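News from the studios

Well, we made it through another open studio weekend at Zandulau, and what a lovely, tiring, paint-on-the-elbows sort of weekend it was! The printmakers on the top floor had their big press going until nearly 6pm, and the linocut table was so popular that we ran clean out of the good paper and had to finish on the backs of old posters (which, if you ask me, came out nicer). 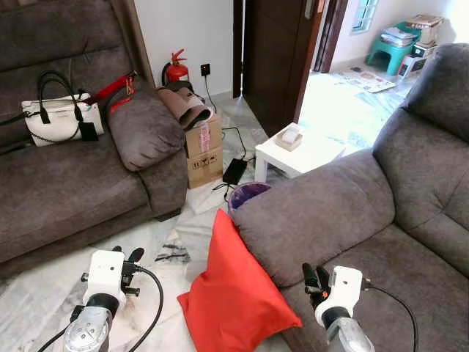
Gray sofas and a white handbag.

Now, on to November. The members' show moves to the Ernden gallery this time, which has those tall north windows the watercolor people have been asking after for years. Each member may bring 2 works, framed or unframed, and please write your name on the back, in pencil if it's paper. We're printing 800 postcards to send around town, so if you'd like a piece considered for the front, get a good clear scan to us soon.

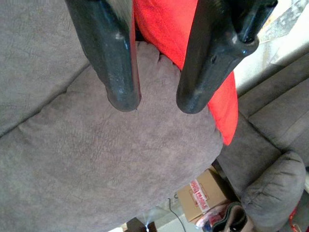

Hanging takes two days, and we could always use more hands and a spare level or two. Ralirent is lending us the van again, bless them, and Tavares has kindly offered 100 small frames at cost, first come, first served, so do put your order in at the front desk before they're all spoken for. There'll be soup at lunchtime both days, and bread if I remember to bake it.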